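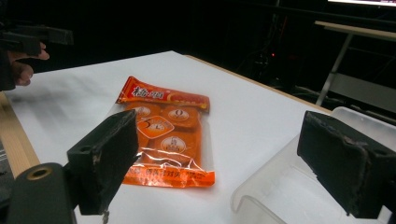 Handheld gripper demonstration practice

Handheld gripper demonstration practice is the body of rules, working habits and written standards used when people record manipulation tasks with a gripper held in the hand. The recordings are later used to train robot arms. The rules cover the tool, the table, the objects and the conduct of the person holding the gripper. Most of them began as house rules in single laboratories and were later copied, with changes, by others.

Scope

The practice applies to tools with two opposing fingers and a camera fixed so that both fingertips stay in view. Tools with more fingers, and gloves with sensors, are usually handled under separate rules. Work done by remote control of a full robot arm is also outside the scope, although sites that do both often share one set of rules for objects and tables.

History

Early sites had no common rules. Operators chose their own objects and their own starting positions, and recordings from one site were hard to use at another. The first written code to spread beyond its place of origin was the Firno code, a list of 17 rules kept on one sheet and posted at each station. The Premance guidelines followed. They kept most of the Firno rules, dropped the ones on clothing, and added a long section on packaged goods. A revision issued in May of the following year grew to 61 clauses, and many sites continued to work from the shorter Firno sheet.

Fingers and wear

Finger pads and blocks pick up dust and lose their edges with use. Under the Firno code, scuffing and chipped edges are allowed as long as the two fingers still close evenly along their full length. A finger must be replaced if it rocks in its mount or if a chip reaches the gripping face. Fingers are replaced in pairs. The Premance guidelines add a closing check at the start of each shift and after any drop.

Cleaning is limited to a dry cloth. Solvents can change the grip of the surface, and a tool cleaned with one must be checked again before use.

Table and surroundings

The working surface should be plain and of one color. White is the most common choice. The codes differ on what may stand near the work. Firno asks for a clear margin of about 16 inches on every side. Premance sets no distance and permits containers, stands and screens in view, provided they stay where they are during a take. Other people may work at the same table under both codes, but may not reach across the gripper's path.

Packaged goods

Snack packs and other goods in thin film are treated as a class of their own. Clear plastic wrinkles and throws highlights that move with the camera, and a sealed pack can shift or bend when squeezed. The usual rules are:

Use sealed packs only. A pack that has split is taken off the table.
Record the pack as sold, with its printed labels left on, in whatever language they are printed.
Lay the pack flat before the take and let go of it fully.
Close the fingers slowly and stop when the pack begins to lift.
Retire any pack whose contents have been crushed.

Food used in this way is marked as not for eating once it leaves the table.

Operator conduct

The free hand stays out of the grasp. Failed grasps are kept and labeled, and the operator does not repeat a take to hide one. Firno requires a rest break every 2 hours - Premance leaves this to the site.

Criticism

The Ulton review, a comparison of both codes, found that the rules on wear were applied unevenly, and that operators often judged a chip by eye when a gauge was available. It also questioned the preference for white tables, on the grounds that homes and shops seldom have them. Supporters of the rule answered that plain tables make errors easier to find, and that varied surfaces can be added in later rounds. The two codes have not been merged.

See also

Mizuno closing check
Object labeling
Teleoperation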